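Thursday, workshop notebook, washroom bay

Started late because the delivery from Badesetti was sitting in the hallway and I had to shift it before I could get the door open. Coffee first, then sinks.

So, the question for this week is still the boring one: what gets the gray film out of a glazed basin without leaving the glaze duller than we found it? Last time I wrote "soft pad seems fine" and left it at that, which was no help at all when I came back to it this morning. Soft compared to what? I'm going to try and be better about this.

Made up the film the same way as before. Hand soap, hard water, a little toothpaste (the plain white kind, the gel one never dries properly), all stirred up in a jar and brushed on, then left overnight. I used 300 ml of water this time and it was too much, it ran down to the drain and pooled there before it set. Next batch go thicker! The walls had hardly anything on them and the bottom had a proper crust around the drain ring, and I suppose that's how a real sink goes anyway, so I kept it and carried on.

First pass was just warm water and a cloth. Took the loose stuff off and smeared the rest. Second pass was the Pollevora cream, a blob the size of a hazelnut, with the pale sponge. Good on the sloping part, hopeless right up against the drain, where the sponge is too fat to get into the little step between the metal and the ceramic. I ended up folding it in half and pushing with my thumb, and my thumb is still complaining.

Third pass with the dark pad. Much better in the step. I went 6 strokes, rinsed, looked, and did another 6. The crust came away in flakes and then in a kind of paste. Rinse in between, that's the thing I keep forgetting, because otherwise you're just grinding the flakes back into the glaze and you can feel it going gritty under your hand.

Checked the gloss with the flashlight held low, nearly flat to the surface, after drying with a clean towel. Couldn't find any haze where the dark pad had been. I did find two hairline marks up near the overflow, but I'm fairly sure those are mine from the spring when I dropped the wrench in. (Yes, I should have put a towel down. Yes, there is now a towel rule.)

Speaking of the overflow: toothbrush. Nothing else fits those slots. I tried wrapping the corner of a cloth round a chopstick and it came out with a thread caught on the chrome, which then took me longer to get off than the whole bowl had. Toothbrush, dab of dish soap, small circles, finish.

The faucet I left until last on purpose. If you do it first you splash it again doing the bowl and then you get spots and have to start over. Damp cloth, then dry cloth straight after, behind the base as well. No cream on the chrome please, whoever is in here next. It leaves white in the seam at the bottom and it looks worse than the water spots did.

Wiped the rim and the rounded front edge too, and then followed the drips down the doors. The molding on those panels catches everything! There was a dried line of cream sitting along the bottom of one of them that must have been there since the last session. Corner of a cloth over a fingernail gets it out. The handles just need a quick rub, they're dark so they show soap more than you'd think.

Stuff to sort out before I'm back in here:

More dark pads. We have the one, and it's starting to go soft at one corner. Flornholm sells them in packs, I'll put it on the list with the towels.

Thicker film mix. Try 200 ml of water with the same amount of soap and see if it stays on the walls long enough to dry.

Ask Voß if the cream is meant to be shaken. The last third of the bottle was much stiffer than the first and I can't tell if that's age or me.

Label the jar. I opened it thinking it was hand lotion. It was not a nice moment.

One more thought while I'm waiting for the towel to dry. I want to do the dark pad again with more strokes in one spot, well more than 700 all told, and look at the glaze afterward. A handful of strokes tells me it gets the crust off but nothing about what a year of it would do. Maybe split it over a few mornings and put a tally sheet on the wall, same spot each time, right beside the drain. Going to stop there and rinse the brushes.

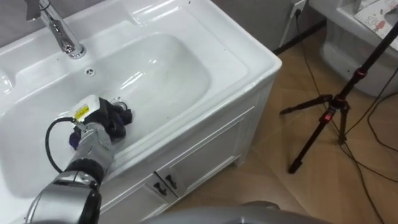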